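Call for Participants: Evening Choir Project "Songs for the Ferry", Drultthorpe

Posted December 2024

The Ivside Chorus is looking for singers for a new concert program. We are an amateur choir from Ivside, and this time we rehearse across the river in Drultthorpe, where the old school hall has a good sound and a very good piano. The project begins in the new year and ends with two concerts in August. You do not need to be a member of our choir to take part.

We are searching for people in all voices, but most of all for tenors and low altos. You should be able to hold your own line when the neighbor sings something different. Reading music is a help, but it is not a condition. Many of our singers learn by ear, and for every piece we send practice recordings, one for each voice.

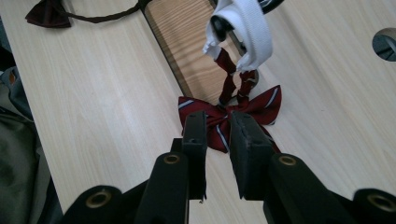
Concert clothes are simple and we would like to explain them early, so that no person buys the wrong thing. Everybody wears black from neck to shoes, without shine and without logos. To this comes one piece of color at the collar, and it is dark red with stripes, like the bow tie on the table here. You may choose the bow or a long tie, both are fine for women and for men. The choir lends them against a deposit of 6 dollars, which you receive back after the last concert. Please do not iron them, we ask this every year.

The music is the bigger part of the work. The program has songs about rivers, harbors and crossings, in English, Portuguese and Estonian. For the two foreign languages there is one extra evening each, only for the pronunciation. The main piece is "Meredith", a cycle for choir and piano that was written for our chorus and was not yet performed complete. It lasts long and it is in some places difficult, especially the third song, where the basses divide.

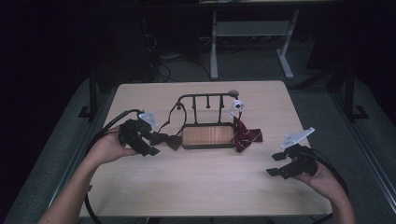
Reading time: 3 min

What we ask from you:

Come to the rehearsals on Tuesday evenings, from seven to half past nine. If you miss more than four, please speak with us before the fifth.
Practice at home between rehearsals. Twenty minutes on most days is enough.
Be free for both concerts and for the dress rehearsal.
Pay the project fee of 100 dollars. Students pay half. If the fee is a problem for you, write us a few words and we find a solution, without many questions.

The fee covers the hall, the pianist and your printed scores.

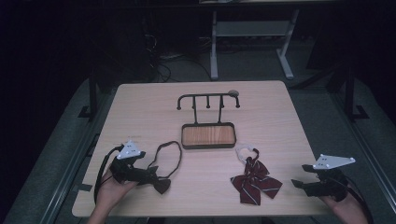
The scores stay with you after the project, and you may write in them as much as you like. Use pencil anyway, the conductor changes her mind about breathing. The book for this program has 118 pages, so bring a bag which is strong enough.

Bus 152 stops in front of the school and the last one back to Ivside leaves at ten. There is also parking behind the building, entrance from Zidard Street. The hall is on the ground floor and can be reached without steps.

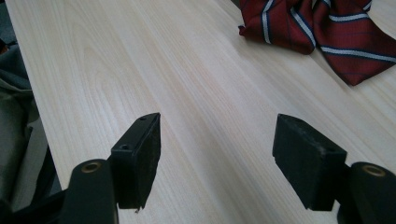
Striped tie, the long version

How to apply: send us an e-mail with your name, your voice if you know it, and two or three sentences about where you sang before. "Only in the kitchen" is also an answer. We then invite you to a short meeting of ten minutes, where you sing some scales and one song of your own choice. We write to everybody after this, also when the voice group is already full.

You find the e-mail address and the form under "Contact". Please put "Ferry" in the subject line.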